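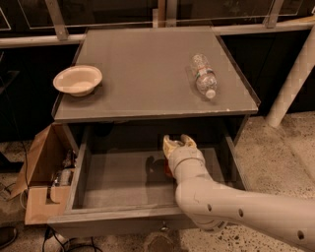 Cabinet with the drawer open, bowl and water bottle on top.

Hustano Young Founders Award -- Frequently Asked Questions

Last updated 18/09/2023. We get the same emails every week so please read this first. If it's not covered, contact at the bottom.

What is the award?

A yearly prize for people starting or running a small business or community project. Run by Hustano, paid for by Hustano and Stasex. Started small, has grown a fair bit. Last round drew 1,746 nominations, a lot more than we'd planned on, hence the slow replies. Sorry to everyone who waited.

Who can be nominated?

Anyone aged 18 to 32 on the day nominations close. You need to be living in the country where the business or project is based. Citizenship doesn't matter. Students fine. Part-timers fine. Side projects fine, as long as it's up and running and has customers or users or members of some kind. An idea on paper isn't enough, sorry.

Can I nominate myself?

Yes. Most people do. No marks lost for it. You'll need one referee who isn't family.

Can I nominate a team?

Yes, up to 2 people per nomination. Bigger teams have to pick who goes on the form. We know this causes arguments. The rest can be named in the "other contributors" box and they'll be listed in the program booklet, but they don't get a trophy or a seat at the dinner.

Does it cost anything?

No. No entry fee, no fee if you're shortlisted, no fee for using the winner's logo afterwards. If someone emails you asking for money to "confirm your place" it isn't us. Forward it and delete it.

What are the categories?

Food and Drink
Retail and Trades
Health and Care
Arts and Media
Technology
Community

Pick one. If you pick the wrong one we'll move you and let you know. You can't enter the same project in two categories, the form will let you but we'll delete the second one.

What do you ask for on the form?

Short bio, 100 words max. What the project does. What you've done yourself, as opposed to your co-founder or your uncle. Any numbers you're happy to share -- sales, members, whatever makes sense. One link. Referee's name and email. That's the lot. Please don't send pitch decks, the judges don't see them.

I went over the word limit, does it matter?

The form cuts it off at the limit. Check the preview page before you hit submit.

Can I change my nomination after I've sent it?

Until nominations close, yes. Use the link in your confirmation email. Didn't get one? Check junk, then write to us. Afterwards no changes, except for contact details.

Who are the judges?

A panel for each category, made up of past winners and people working in the field. Names go up once the shortlist is out. Not before, because people were ringing them at work. Judges step out of the room for anyone they know, have invested in or have employed.

How is it scored?

There are 2 rounds. First one is on the form only. Shortlisted nominees then get a video call with the panel, half an hour, mostly questions. No slides. Scores from the call count for more than the form does.

Do you give feedback?

To shortlisted nominees, yes, a short written note. To everyone else, no. We'd like to but we dont have the hands for it.

What do winners get?

Trophy, a cash grant (amount is on the category page), and a year's desk space at either Layug or Gusby, whichever is closer to you. If neither is any use, for example you run a bakery or live six hours away, tell us and we'll swap it for mentoring. The desk space can't be sold or passed on to a mate.

Is the cash taxable?

Depends where you live. Ask an accountant. We really can't advise on this.

When is the dinner?

August. Date gets confirmed with the shortlist. Finalists get their own seat plus one guest, further tickets are sold seperately and go quickly. Dress is whatever you'd wear to a cousin's wedding. Tell us about food allergies when you RSVP, not on the night.

I can't get there. Can I still win?

Yes. Send someone in your place or record a short thank-you. Travel help is available for finalists coming from a long way off -- ask early, the fund runs dry.
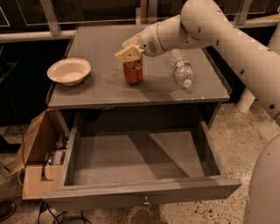
Can my employer or school put out a press release?

If you've been shortlisted, yes, once the list is public. Please wait for it. We had a finalist in the local paper two days early and it caused a right mess. Use the wording in the media pack, and it's "finalist", not "winner", until the night.

I was nominated before and didn't get in. Can I try again?

Please do. Past nominations aren't carried over so fill in the form fresh. Previous winners sit out for three years, then can enter again with a different project.

Someone nominated me and I don't want it.

No worries. Reply to the email saying so and we'll take it down. Your name won't be published anywhere.

Who do I contact?

Arif Begum, nominations desk, through the contact form on this site. Put your category in the subject line. Phone isn't staffed during judging.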